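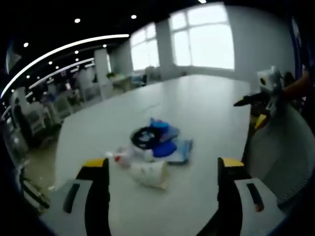 Fig. 2. Mixed small items on a white table, with windows behind.

Unit 2: Sorting and Storing Small Supplies
Instructor: Sarla Nishad

Most small offices lose supplies by storing them in too many places. This unit covers how to set up one shared supply point and keep a simple stock list.

Terms
Fixed place: a shelf or bin used for one kind of item only.
Reorder level: the amount left when you place a new order.
Lead time: days between ordering and delivery.

Setting the reorder level
Multiply daily use by lead time, then add a safety amount. An office that uses 10 envelopes a day, with a lead time of 14 days and a safety amount of 4, reorders at 144.

Grouping
Group by task first, then by size. Mailing items go together even if they look nothing alike. Liquids go on the lowest shelf, caps closed, away from paper.

Labels
Write the item name, the reorder level and the supplier. Leave off prices. They change too often.

Reading: Barros, chapter on stockrooms, up to page 26. Skip the part on barcodes.

Homework for the December session: make a stock list for one drawer at home or work. Hand it to Lalit Lodhi before class.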